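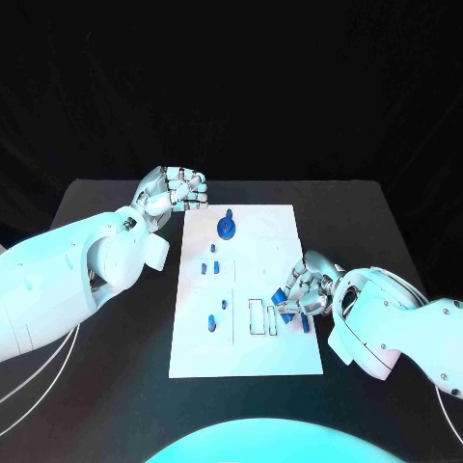 Hi all, I finally finished sorting the seed swap packets and I'm so happy with how many beans came in! Kenta, your Burkden pole beans got a whole box to themselves. For the sorting table I'd go with a printed sheet marked off into outlined zones, like the white one on the dark gray tabletop, one zone per plant family. Last spring we had squash in with the lettuce until noon.

On Tomomi's note:

> Tomomi Kawaguchi wrote:
> I have 40 packets of Huvar tomato, saved from my own plants. Are they worth bringing? They're two years old and I never tested them.

Please bring them! Tomato seed keeps very well, and Huvar is the one I get asked for the most (great on toast, terrible in sauce).
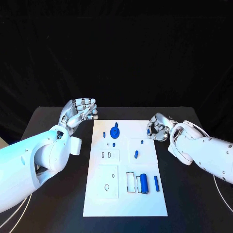
How do you test old seed?
Fold ten seeds in a damp paper towel, put it in a bag somewhere warm, and look after a week. Eight sprouts is great. With five, just sow thicker.

Sakda has 100 blank envelopes left over and will bring the good pens.

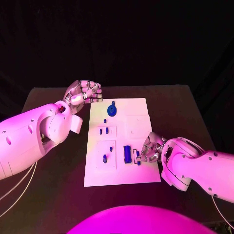
When should we start peppers?
Late March, on a heat mat if you have one. Mine sulked for weeks without it.

Still looking for anyone growing Jurau melon, I'd trade nearly anything for it!

Mostafa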